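Kutimdale Makers Board > Tools and Services > Reviews

Goltisen sim package for arm training - worth paying for?

tfourie
Posted 6/7/20
Has anyone here paid for the Goltisen subscription? They sell ready-made tabletop scenes with a simulated arm, so you can work on pick and place before you touch real hardware. Their page says you can "train tonight, deploy tomorrow." I have heard that before from other people and I have a drawer full of their grippers. The starter plan is $104 and I'd like to hear from someone who used it for more than an afternoon.

refilwe_d
I had it for two months. Setup was fine. The scenes look good, maybe too good, and that was my first worry. You get nice reflections and soft shadows and you start to trust the thing. Then I moved my policy to the real arm and it pushed a can of fish off the table.

Vanwyk_T
Did you randomize the lighting? Most complaints I read about Goltisen come from people who left everything on default.

refilwe_d
Yes, I randomized the lighting. I also changed the friction and the camera angle. Please don't assume.

busi.nkuna
I still have a trial running, so I can tell you what I'm looking at. It's a perforated bench with grocery and kitchen stuff on it, and the arm comes in from the near side. My job is to get the tin and put it in the crate. The tin stands straight up with the crate right behind it, so on paper it's about as easy as it gets.
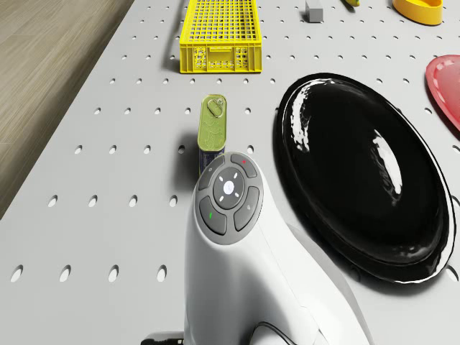

What bugs me is the success score. The tool counts a grasp as good if the object leaves the surface for a moment. It can slip right after that and you still get the point. I had a run with 33 good grasps in the report, and when I played them back I would not have signed off on half. Support told me the threshold can be edited, but only on the higher plan. So the cheap plan gives you the flattering number - make of that what you will.

Vanwyk_T
That's a fair complaint. I still think it's a decent product for the money. Before this I was building my own scenes by hand and it ate every weekend. The object models alone are worth it to me.

tfourie
Worth it if the contact physics are right. Shiny dishes are where I always get burned. How do they do with depth noise?

busi.nkuna
Badly, on the trial. The depth comes out perfectly clean, even on the black dish. My real sensor sees a hole there.

M_Olmedo
Look at Feseck before you pay anyone. It's uglier and the manual is thin, but the scoring rules are in a plain text file and you can change them yourself.

Vanwyk_T
Feseck crashed on me every time I loaded more than one object. I wouldn't send a beginner there.

M_Olmedo
Which version? They fixed a loading bug in April.

Vanwyk_T
Older than that, I think. I'll try it again.

tfourie
OK, I'm holding on to my $104 for now. Busi, if you get the playback files out before the trial ends, I'd like to see the slips.

busi.nkuna
Export is locked on the trial too. I'll record my screen and post it tonight.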